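Forty Acres and a Muzzleloader

Print this article | E-mail this article

The hunter asked that we leave his name out, mostly because the farm he hunts near Prukholm is small and gets enough knocks on the door already. He has taken deer there with a muzzleloader for 33 seasons and now uses nothing else.

"I started with it for the extra days," he said. "Then I liked it. You get one shot, so you wait for a good one."

He checks his rifle from a bench at 50 yards, then 100, and swabs the bore between shots. He doesn't shoot past 100 yards at deer, although his nephews tell him he could.

"They talk about 400 yards, 500 yards. I can't see a deer that far off in those woods," he said.

His best buck came in January, on a cold afternoon at the edge of a cut bean field outside Brerelden. He had been on stand since noon with the wind in his face. At 4:15 two does came out of the creek bottom and fed for a while – then both looked back.

"I knew something was behind them. I cocked the hammer under my coat so it wouldn't click loud," he said. "He stood in the brush for 2 minutes, and I just kept the bead on the gap."

The shot was roughly 60 yards. The smoke hung so thick that he never saw which way the buck ran, and he sat half an hour before he climbed down.
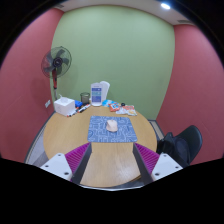
"I found him by the creek. I'd have found him sooner, but I went left first," he said.

He cleans the rifle the same night, with hot water and dish soap, and oils it once it is dry. He has missed deer, too – one last season, when a cap failed to fire in the rain. He keeps his caps in an old pill bottle now.

Related articles
Late Season Food Plots at Narnelik
Dewulf Marsh Opens to Youth Hunters
Tracking Deer After the Shot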